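3.2 Who folds, and when

I should say up front that I came to laundry sideways. My first project in Plesovero was on household budgets, and people kept wandering off my questions and onto towels. So on the second visit I gave in, and Solange Caldeira and I interviewed 33 households about nothing else. Most of the talks happened at kitchen tables, usually on a Wednesday, and usually with somebody folding while we spoke (I ended up folding quite a bit myself).

What struck me first was how firmly people hold to the way they learned it. Edileuza Barros folds in thirds, as her mother did, and she refolds anything her husband puts away in halves. She knows this costs her time. "It's my shelf," she told us, and I wrote that down twice.

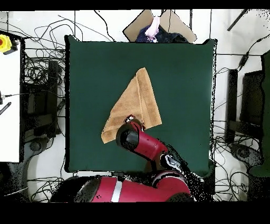 Figure 3. A folded tan towel on a green mat.

The second thing is timing. Folding gets saved up for when something else is going on – a radio show, a phone call, a kid's homework. Raíssa and Princess Evangelista, who share an apartment, do theirs after 6 in the evening and treat it as their time to catch up. When we asked them to keep a diary of hours spent on chores, neither one listed folding at all! That matters for the survey numbers in Section 4, where I suspect folding is badly undercounted.

Fourie (Oratile, my coauthor on the Flimanden study) reads this differently. She thinks people leave it out because they don't mind it. I'm not so sure, and our interviews can't settle it, but I've kept her coding in the appendix next to mine.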